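3.2 How often people open the fridge

I'll admit this was my favorite part of the study, mostly because I'm a terrible fridge-gazer myself. 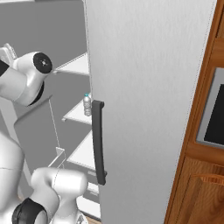

Figure 2. Refrigerator with the door open (computer rendering).

We asked 100 households in Skendska to keep a tally sheet in the kitchen for five weeks in January and February – one mark per opening, snack or no snack. Most sheets came back full of marks and coffee rings! Evenings were the busy time, as we'd guessed, but I didn't expect so many marks from people who took nothing out. We come back to those "just looking" openings in Section 4, where I compare them with the grocery diaries.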